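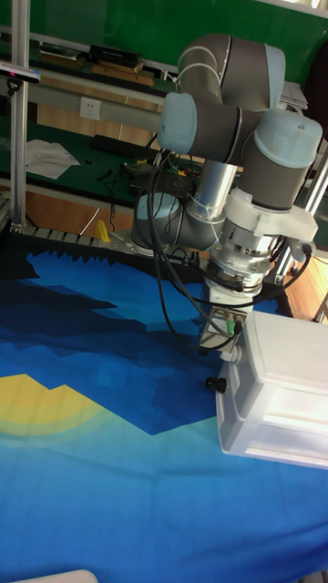

¿Cada cuánto hay que revisar los cables de un brazo robótico? Cada vez que se cambia lo que lleva colgado de la muñeca, y en cualquier caso antes de que lo pida el propio cable, que suele pedirlo un viernes por la tarde o en plena visita.

Capítulo 7
La célula pequeña: puesta a punto y cuidados

Margaux Chevalier
05-02-2018

Los seis capítulos anteriores han tratado al robot como lo tratan los catálogos: un objeto limpio, de ejes perfectos, que flota sobre fondo blanco. En este capítulo el robot se atornilla a una mesa, se le añaden una pinza, un adaptador y unos cuantos cables, y empieza a parecerse a las cosas que se averían.

Trabajaremos con la célula Bultitum, montada en el taller de Rivera. Es un brazo ligero sobre una superficie cubierta con un tapete de tela estampado con un paisaje azul. El lector serio puede ignorar el paisaje. El lector que tenga que calibrar la célula no debería ignorar el tapete: una tela se arruga, se desplaza y cede bajo la pinza, y la altura de la mesa que figura en el programa deja de ser la altura de la mesa.

7.1 Lo que cuelga de la muñeca

Entre la última articulación y los dedos de la pinza hay más piezas de las que uno querría. En nuestra célula, por debajo de la muñeca vienen un soporte blanco, un adaptador metálico de varios anillos, una placa pequeña con su conector verde y, a un costado, la pinza. Cada unión es un sitio donde algo puede aflojarse, y el conjunto entero pesa. El controlador necesita saber cuánto y dónde tiene el centro de masas. Si se le miente, compensa mal la gravedad, y el brazo deriva despacio con la dignidad de quien cree tener razón.

El conjunto de Rivera pesó 800 gramos en la báscula. En el controlador figuraban 492, valor heredado de una pinza anterior que ya nadie recordaba haber desmontado. El brazo se había pasado desde julio corrigiendo una carga imaginaria y se había culpado, por este orden, al firmware, al suelo y al becario.

Procedimiento de carga:

Pese el conjunto completo, con tornillos y conectores.
Introduzca la masa y el centro de gravedad respecto a la brida.
Lleve el brazo a tres posturas bien distintas y active el guiado manual en cada una, con una mano cerca de la parada de emergencia.
Si el brazo sube o baja solo, vuelva al primer paso. No ajuste el número a ojo hasta que se quede quieto, por tentador que resulte.

7.2 Los cables

El mazo negro recorre el brazo por fuera y se sujeta con bridas blancas de plástico. El sistema es barato, honrado y perfectamente válido, siempre que se deje holgura en las articulaciones y se apriete solo en los tramos rígidos. Una brida demasiado tensa muerde la funda; una demasiado floja deja que el bucle se enganche en el primer obstáculo. Ambas cosas se descubren moviendo cada eje, a velocidad reducida, hasta los límites previstos por el programa.

En esta célula reservamos una holgura de aproximadamente 177 milímetros para el giro de la muñeca. La cifra no es universal. Se obtuvo midiendo el bucle en la peor postura, y conviene repetir la medida cada vez que se cambie un conector.

7.3 El cuaderno

Giker, que fabricó el adaptador, recomienda comprobar el par de los tornillos cada 80 horas de trabajo. Nustero, que hizo la pinza, no recomienda nada, pero responde al teléfono. Anote ambas clases de información en el mismo cuaderno, junto con la masa vigente y la fecha del último cambio de herramienta. El cuaderno se guarda en la célula, atado si hace falta con una de las bridas que sobraron del apartado anterior.

Erratas y consultas: Margaux Chevalier, taller de Rivera | © 2018 Margaux Chevalier | Volver arriba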